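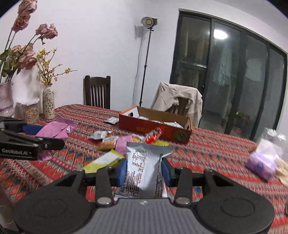
Figure 6.1 Silver snack packet with a nutrition table on the front.

Chapter 6
Praise on the Cover: Blurbs, Quotes and Other Claims

Last updated: 22 March 2019
Reading time: 6 minutes

Pick up any new novel in a bookstore and count the adjectives before you reach the first line of the story. "Stunning" will be there. "Unforgettable" is likely. A writer you may have heard of will say that she stayed up all night, and a newspaper will be quoted in a single word followed by an exclamation mark that may or may not have been in the original review.

This chapter looks at the words printed on the outside of books. Chapter 5 dealt with reviews, which are written after a book exists and by someone who is at least supposed to owe the publisher nothing. Cover praise is a different trade. It is collected early, often from a bound proof or a computer file, and it is picked over by the people who have the most to gain from a sale. Students tend to come to this subject believing that a blurb is a short review. By the end of the chapter you should doubt that, and you should have some tools for saying why.

A word on terms. In everyday American use, "blurb" can mean the quoted praise from another author or the publisher's own summary of the plot. We keep the two apart. A "blurb" in this book is signed praise asked for before publication. The unsigned summary is "jacket copy." Lines taken from printed reviews are "pull quotes." Many covers carry all three, set in type so similar that a buyer would have to squint to tell who is speaking.

6.1 Who asks, and who answers

Take a first novel called Clasard, issued by a mid-sized house, Fesard, with a first printing of 2,000 copies. The editor wants a blurb for the front. She draws up a list of writers who might help. Some of them publish with Fesard already. Others share an agent with the author, or taught her in graduate school, or once got a blurb from somebody at the house and may feel that a favor is due.

None of this is secret, and it would be silly to call it a fraud. Writers know other writers. A kind word from a former teacher may be perfectly sincere. But the reader in the store sees only a name and a sentence. The link between the two people is left out, and the link is the first thing you would want to know if the same praise came up in a job reference.

Then there is the matter of who does not answer. Clasard went out to a long list and came back with two usable blurbs. The cover shows the 2. It can't show the silence, and the silence could mean anything: a full mailbox, a house move, a strong dislike of the book. Publishers sometimes tell students that a busy author would never lend a name to a book she didn't like. Perhaps so. It would be easier to believe if the busy authors who said no were printed on the back flap.

Did the person who wrote the blurb finish the book? We have no good way to find out. Clasard runs to 584 pages. The blurbs on it speak of "the voice" and "the sheer ambition," both of which can be met with in the first chapter. Look for a detail that comes from the last third of the story. You will seldom find one, and the usual defense is that a blurb mustn't spoil the ending. That is a fair defense and also a very handy one.

6.2 The three dots

Pull quotes bring their own trouble. Here the speaker did read the book, or was paid to, and the full text can be looked up. The trouble lies in the cutting.

Read the following passage from a review in the Purba Courier:

"There is a brilliant short novel somewhere inside this one. For long stretches, though, the reader is left waiting for a gripping scene that the author seems unwilling to write."

On the paperback this became:

"Brilliant . . . gripping." — Purba Courier

Both words are in the review. They are in the right order. What has gone is the sense, and the three dots are doing the work of a trash can. Cases this bad are not common, and most houses would be embarrassed by one. Milder cases are everywhere. A reviewer writes that a book is "the funniest thing he has done since his dull second novel," and the cover keeps "the funniest thing he has done." A reviewer praises the first chapter as "perfect," and the word floats free of the chapter and settles over the whole book.

When you check a pull quote, find the full review and read two sentences before the quoted words and two after. If the review can't be found — small papers close, and websites lose their old pages — write that down in your notes. Don't give the cover the benefit of the doubt.

6.3 Prizes, lists and "the new somebody"

The gold sticker looks like the hardest evidence of all, and sometimes it is. Ask what the sticker says. "Winner" is plain. "Finalist" is plain if the prize says how many finalists there were. "Nominated for" can mean that the publisher filled in a form and mailed it with a fee. The Nilon Prize for Fiction, used as a case study in section 6.7, accepts any title a publisher cares to send, so every one of those titles could be called a nominee with a straight face.

The word "bestselling" deserves the same treatment. Bestselling where, in which week, and in what category? A book can top a narrow online category for an afternoon, and its author can be called bestselling for the rest of her life. As for comparisons, a cover that calls one writer "the new" version of another tells you which shelf the publisher is hoping for. It tells you very little about the sentences inside.
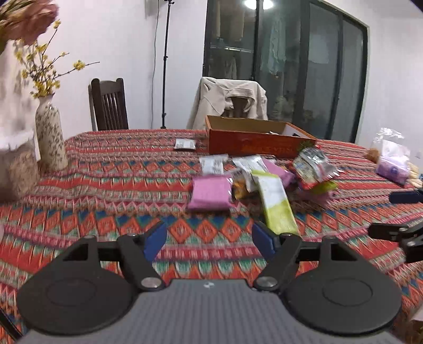

Before you read on

Choose a book you have already finished, preferably one you had mixed feelings about. Copy out every claim on its cover, flaps and opening pages. Next to each one, write down who is speaking, whether the words were asked for or published on their own, and what it would take to prove the claim wrong. You will find that a good many can't be proved wrong at all. Mark those with a cross and keep the sheet, as you will need it again in section 6.4, where we turn to jacket copy and the question of who writes it.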